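Chores and machines: a gallery from the Pornavum workroom
By Femi Sani
2022-10-19

Since July I have been collecting pictures of household and shop-floor jobs for Grewal, a small newsletter about machines at work. The question from readers is nearly always the same: can a robot do this yet? My answer is usually "parts of it, slowly, if somebody sets the table first".

Carrying things is the part people expect to be solved. A factory arm lifts the same box in the same place all day. A house has bags, buckets, pans and baskets, and each has a handle that somebody designed for fingers. At Bramik, where the job is packing hampers, the staff told me they never think about handles at all. They pick up the basket and go.
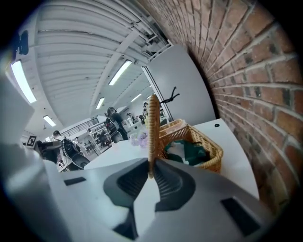
Wicker basket by the handle, with a dark green cloth item inside. Cane is uneven, so the grip has to suit a different shape each time.

Getting hold of the handle is one step. Lifting comes next, and a basket swings when the weight inside sits to one side. People correct for that with the wrist without noticing. A machine needs to feel the swing or be told about it, and then it has to put the basket down flat, on a table that may already have other things on it.

Clekov, who sell sorting equipment to laundries, keep a list of 416 handling jobs they are asked about. They say 6 of them are ready to sell. Most of the six involve flat, dry linen of one size. Mixed baskets are not on the short list, and neither is anything with a soft lid.

On the shop floor the picture is a little better. Shelves are at known heights and the stock comes in known sizes - that helps a great deal. Even so, loose items in open baskets are still filled and moved by hand in every shop I visited.

My own view is that fetching and carrying will come before folding, and folding before tidying. I would not put a year on any of them.

More galleries: Sweeping up - Loading shelves - Wiping down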